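Duvmont Soft Goods Handling – Progress Report No. 4
Prepared for: Saodah Liew, Program Office
Prepared by: Severin Kuster
Monday, July 1, 2019

Where we stand

The short version is that we are on budget, slightly behind on the schedule, and in possession of strong opinions about knitwear. The comparison of finger pads on the hand-held gripper is finished. The comparison of controllers is not, for reasons set out below at a length you are free to skip.

You will recall that the last report promised an end to the rigid test pieces. We kept that promise. The foam blocks have gone back in the cupboard, where they were always very well behaved, and the work is now all cloth on cloth. Cloth on cloth is what the Graltov people will want to see in October, and it is also where most of our earlier numbers stop meaning much. A pad that grips a foam block will cheerfully grip a folded garment, the blanket under the garment, and anything else within reach.

Pads

We tried 4 pad materials over 116 grasps, all with the same hand-held tool and the same linkage, so that the pad was the only thing we changed on purpose. Florian Egger did most of the handling and Nivaldo Cavalcanti scored the recordings without being told which pad was on. He guessed anyway, and says the soft ones give themselves away.

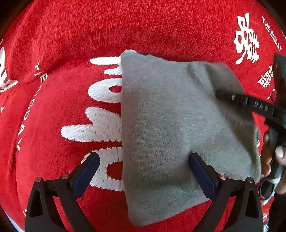 The soft Zalel pad came out ahead on picking up a folded edge and then lost much of its lead on letting go. It likes fabric and does not care to be parted from it. The harder Kofler pad is duller in both directions, and dull is looking attractive. It missed more first attempts, but when it had the edge it had only the edge, and it released when told. The remaining two materials were worse than either at everything we measured and I propose we never speak of them again, except in the appendix, where Nivaldo has given them a table each.

Of the 116 grasps, 24 picked up a second layer along with the one we wanted. I had hoped for fewer. Meinrad Riedl had predicted more, in writing, and has been gracious about it for almost a week. Most of the double pickups came from approaching too low and closing too early, which is a matter of how the tool is moved and would happen with any pad we could buy you.

Soft piece on a soft surface

The bulky folds deserve their own paragraph. Thin stacks mostly stay where they are put. A thick bundle rolls, sags, or opens up on the side where you are not looking, and the fingers end up pushing it along instead of closing on it. We now record an approach from below the narrow end, with the pads set wide before contact, and keep the bundle steady by hand during the approach. Yes, that is a person doing part of the gripper's job. It separates the question of whether the pads can hold the cloth from the question of whether the cloth can be persuaded to hold still, and we would like to answer those one at a time. 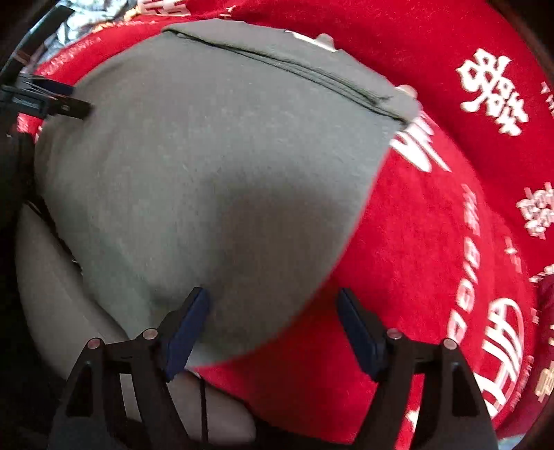
Gripper pads at the lower end of the folded gray bundle, with fingertips holding the top edge.

Controllers

Less happy news. The position controller works as described in the last report. The force-limited one arrived with its documentation for a different model, and Meinrad spent longer than I would like to admit tuning a parameter that our unit ignores. The correct manual has since been sent. Bench tests have restarted, but I have no comparison to offer you and would be suspicious of anyone who did.

Cameras

The wide lens on the tool stays. It bends straight edges into arcs, which upset our old edge finder, so Florian has rewritten the calibration step to deal with it. The narrower lens gave tidier pictures of a great deal less, and we lost sight of the far side of the fold just when it mattered.

Money

Pads came in under the estimate. Controller time went over it. The two come close to canceling out, and the spreadsheet attached to this report shows exactly how close. We are not asking for anything extra this period – please enjoy the sentence, as the next report may not contain it.

Before October

Finish the force-limited runs and repeat the bulky folds with no hand on the cloth. Order a second set of Kofler pads, as the first is wearing at the tips. We also need a decision from your side on whether release time counts toward the Graltov target or only pickup does. The Zalel pad would very much like it to be pickup only. I would rather count both, and will plan on that unless I hear otherwise from you.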